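Lemel Tabletop Blocks – read me

Coloured blocks on a maple board, sorted and re-sorted by shape and colour. The set has 626 arrangements in 39 folders, one folder per layout. Stars, cylinders and the rest keep the same colour all the way through. 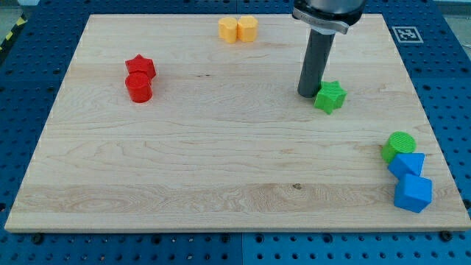 Folder names give the starting layout, then the target. Blocks that ended up off the board are marked "off" in notes.csv – leave those rows out if you only want finished layouts.

Known gaps: folder 32 has no target listed. Colour names follow Renu Tiwari's list from June.

Corrections to Gregor Buchanan.

Last updated 13 October 2026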